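Cuaderno de taller, enero, 16:40

Sigo con el asunto del adhesivo Gritent. El folleto promete curado completo a temperatura ambiente y dice que no hace falta imprimación sobre aluminio. Lo de la imprimación me lo creo a medias. Lo del curado completo, nada, al menos con el taller como está en esta época.

Preparé 4 probetas con chapa de Kernach, lijadas con grano 100 y limpiadas con alcohol. Solape corto, pinzas, y a esperar. La ficha no dice cuánto hay que apretar, solo «presión moderada», que es lo mismo que no decir nada. Usé las pinzas pequeñas de siempre para que al menos se pueda repetir.

La primera despegó limpia por un lado. Fallo adhesivo, sin discusión: metal desnudo y toda la cola en la otra chapa. La segunda aguantó 974 N y rompió mezclada. Las otras dos siguen en el estante y no las toco hasta mañana, por mucho que me pregunten. 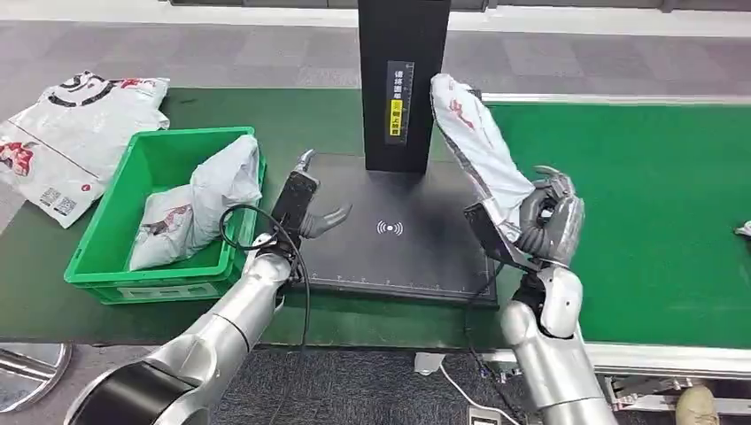 Texto y foto: cuaderno del taller, banco de adhesivos

Me dicen que en Hivumen lo usan a diario y que nunca han tenido una queja. Puede ser. También puede ser que allí nadie tire de la junta hasta romperla. Pedí los datos de ensayo y me mandaron otra vez el folleto, ahora en color.

Dudas que tengo apuntadas:
- La mezcla. El cartucho saca más endurecedor al principio; hay que tirar el primer cordón y creo que en la probeta 1 no lo tiré.
- El lijado. Con el 100 quedan surcos hondos, a lo mejor el adhesivo no llega al fondo.
- La edad del lote. La etiqueta está borrada.

Antes de echarle la culpa al producto repito la 1 con cordón descartado. Si vuelve a salir limpia, paso al Lahtinen, que es más caro y huele peor, pero trae una curva de curado con ejes y unidades.

Espesor de cola: la ficha recomienda 125 micras. Sin separadores no hay manera de saber qué espesor tengo. Pedir microesferas o cortar hilo de nailon.

No subir el valor de la probeta 2 a la hoja común. Un solo dato no es un resultado.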